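編みぐるみ作家のダイアン・ペルティエさんは、エイボンの自宅で人形を編み、年に数回、手づくり市に出ている。10月の市の翌週、電話で話を聞いた。

今回持っていったのは114体。そのうち手のひらに乗る小さなフクロウが最初になくなったという。

「昼前には棚の一段が空きました。大きいクマのほうが手間はかかっているんですが、皆さんが手に取るのは小さいほうですね」

編み始めたのは、姪のアリーヤさんに頼まれたウサギがきっかけだった。市販の編み図どおりに作ったが、耳の形が気に入らず、3回ほどいたそうだ。いまはすべて自分で図を起こしている。

「図を書くのは夜です。編みながら鉛筆でメモして、あとで清書します。清書しないまま忘れて、二度と同じものが編めなかったキツネもいます」

糸は綿とアクリルの混紡。以前はウールも使っていたが、洗えるかどうかを毎回聞かれるのでやめた。目のボタンは縫いつけず、刺しゅうにしている。小さい子のいる家に渡ることが多いからだ。

## 値段と売り場

値段のつけ方には今も迷う。隣の区画で革小物を売るウェイン・ホーソーンさんに「安すぎる」と言われ、春から少し上げた。売れ行きは変わらなかった。

「ただ、お釣りの小銭が足りなくなって困りました。次は切りのいい値段にします」
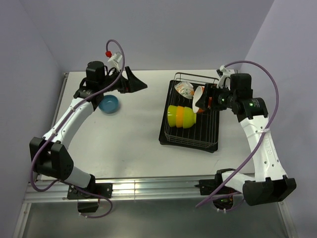
ネット販売も一度試したが、写真の色と実物の色が違うという問い合わせが続き、2か月で閉じた。再開の予定はない。

「顔が一体ずつ違うので、選んでもらうには並べるのがいちばん早いんです。発送も苦手ですし」

次の市は冬で、手袋をしたペンギンを出すつもりだという。手袋は取り外せるようにするか、縫いつけるか、まだ決めていない。試作は二羽できていて、片方は首が傾くので綿を詰め直しているところだ。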